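Share 14 | Comments 2

Scheduling the turnover: how Itbridge runs its short-let calendar

Fidel Navarrete manages furnished rental units for Itbridge, a company that lets apartments by the week and by the month in Tarkholm. His work is mostly calendar work. Each unit has a minimum stay, a cleaning gap, and a maintenance hold, and all three are set in the booking software before a unit goes on the listing sites.

"The cleaning gap is the one owners argue with," Navarrete said. "They see an empty night and they want it sold. I set one night between guests in the low season and none in the high season, and in the high season I pay for a second cleaner."

The Fasolham building, where Itbridge took over management in September, has 20 units on the rental program. Each was inspected before it was listed. Navarrete used a written checklist and recorded water pressure at the shower, the age of the water heater, the lock type, and the condition of the window seals. Units with a water heater past its rated life were held back until the owner replaced it.

"A failed heater in a weekly rental costs you the week," he said. "You refund the guest, you find them another unit, and you still have to buy the heater. I would take the owner's complaint in advance."

Guest access is by keypad. The code is generated at booking, becomes active at check-in time, and expires at checkout. Early arrival is handled by changing the start time in the software, and the cleaner has to mark the unit ready first. Navarrete does not allow codes to be sent by text from staff phones. A code sent that way is missing from the log, and the log is what he refers to if a guest disputes a charge.

Stays of 90 days or longer are written on a separate agreement. The rate is lower, utilities are metered and billed monthly, and linen service is optional. Navarrete said these bookings make less per night and need far less handling.

"With a winter tenant I have one check-in and one checkout," he said. "I go in once to change the filter. If half the building did that I could run it alone."

Pricing is reviewed every two weeks. He compares booked nights against the same period in the prior year and adjusts in small steps. He does not use automatic pricing. He tried it on two units and found that it dropped the rate too early for the balcony side, which books late.

Owner statements go out monthly through Georgiou, the accounting package the company adopted last year. Repairs are itemized with the invoice attached. Cleaning is charged to the guest and does not appear on the owner's side, a change Navarrete made after repeated questions.

Asked what he would do next, he named the linen closets. They are on one floor only, and the carts have to share the guest elevator.

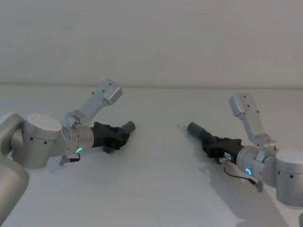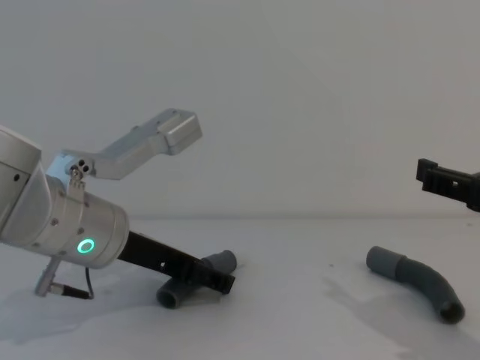

Robot arms at a white tabletop.

Contact | Copyright Itbridge | Back to top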